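Pre-concert inspection, multichannel room, Gretville
Piece: Paulauskas, for tape and live electronics
Checked by Rimantas Kütt, March 21, 2018

Rig and overhead
Speaker stands locked, pins through: OK. All of them, including the wobbly pair from last year, which have new collars and feel great.
Safety wires on hung speakers: OK. Rear left had its wire clipped to the bracket itself. Moved to the truss.
Stand feet clear of the aisles: OK after moving two. Valdis Petrauskas gave up his favorite side position for this and the sound in the back rows got better — a lovely surprise!

Power
Cables tested and tagged: OK, except one extension with a nicked jacket. Pulled from service and labeled.
Audio and lighting on separate circuits: OK. The hum we chased all through the Allach rehearsals is gone.
Cable ramps at both doors: NOT OK at the stage door. Ramp is there but slides if you kick it. Tape both ends before the audience comes in.
Amp rack vents clear: OK. Please keep coats off the rack, it gets warm during the long drone section.

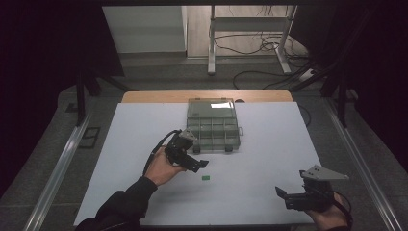
Sound levels
Limiter on the main output: OK. Set and locked, and it stayed perfectly transparent in the loud passages.
Peak at the mix position: 98 dB, in the last minute of the piece only. Fine for such a short stretch, but the warning sign goes up at the entrance and earplugs go out at the door.
Average over the full run: 80 dB. Really comfortable, and you can still hear every grain of the opening.
Mute button within reach of the performer: OK. Tested with the Zeser patch running and it cut everything at once. I was delighted, the old patch took ages.

Room and exits
Exit signs lit with house lights down: OK.
Blackout in the second movement: OK with conditions. Exit signs and step lights stay on, and an usher stands by each door with a flashlight.
Seats: 31 on the floor in the ring, the rest on the risers. Row ends are tied together.
Extinguisher by the desk: OK, gauge in the green.

Still open
Tape the stage door ramp (Rimantas).
Replace the nicked extension (Valdis).
Print a bigger strobe notice, the current one is hard to read from the ticket table.

Full check again in April, before the second performance.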